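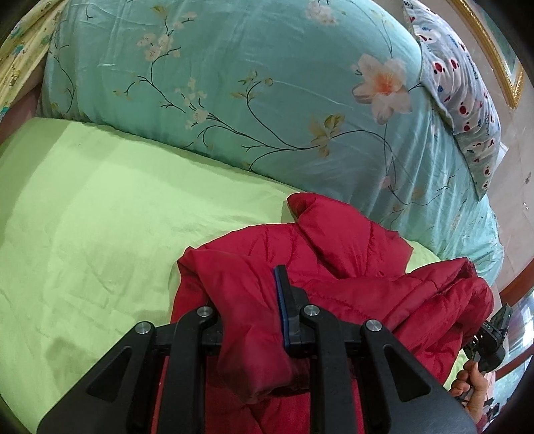

How to fold a puffer jacket so it stays folded

Posted June 8, 2019 in Wardrobe and laundry

I put off writing this one for ages. Jumpers I can do in my sleep, shirts are fine, but a puffer jacket is basically a duvet with arms and it fights you the whole way. You press one side down and the other side comes up. Then you finally get it into the drawer, turn round, and the drawer has opened itself again!

I've been doing mine this way since January, when I had a proper go at the hall cupboard, and it works on the thin packable sort as well as the big quilted ones with a hood. I do it on the bed. A table will do, but the shiny ones slide about on a hard top and a cotton sheet holds them still.

What you need

A flat space a bit wider than the jacket with its arms out. I push the comforter and pillows up to one end and use the sheet.
A dry cloth.
Something to put it in afterwards, if it's going away for the summer. I use the Zidley cotton bags, the middle size, but an old pillowcase is just as good and free.

Before you start

Empty the pockets. All of them, including the little inside one (I have found 94p, a train ticket and most of a cereal bar in mine). Then give the jacket a wipe round the collar and cuffs with the dry cloth. If it's at all damp, hang it up and come back tomorrow. Damp filling clumps, and a summer squashed in a bag won't help it.

Step 1. Zip it up

Right to the top, and do up any poppers too. An open zip lets the two fronts wander off in different directions and you'll never get a straight edge.

Step 2. Lay it face down

Front against the sheet, back facing you. Shake it once by the shoulders first so the filling drops into place, then put it down and smooth the quilting from the middle outwards with flat hands. Don't worry about making it perfectly flat. It won't be.

Step 3. Sort the hood

If yours comes off, take it off and fold it separately. If it doesn't, fold it down onto the back so it lies between the shoulders. A stand-up collar can just be pressed flat.

Step 4. Arms in

Fold one sleeve straight across the back, then the other on top of it. I used to tuck them down the sides and always ended up with one bunched underneath, making a big lump. Across is better. Give each sleeve a good lean with your forearm, starting at the shoulder and working towards the cuff, so the air has somewhere to go.

Step 5. Thirds

Bring the left side in by a third, then the right side over it. You should have a long, fat rectangle. Lean on it again — this is the bit where it hisses at you.

Step 6. Roll or fold

For a drawer, fold the hem up to the middle and then up again to the collar. For a bag or a suitcase, roll it from the hem, quite firmly, kneeling on it if you have to. My long Grirnirel coat takes nearly 2 minutes to roll and I'm pink in the face by the end of it.

Step 7. Put it away quickly

Straight into the bag or drawer before it changes its mind. Fold side down, if it's going in a drawer, so its own weight keeps it shut.

A few questions I get

Can I use a vacuum bag? For a weekend away, yes. I wouldn't leave a down jacket in one all summer. Mine came out like a pancake and needed ages in the tumble dryer on low to get going again.

Will the creases come out? Mostly they drop out overnight on a hanger. Please don't iron it, the shell can melt.

How many fit in a drawer? I get two adult ones and a child's in mine, standing up on their ends like books.

Next time I'm doing ski trousers, which are worse.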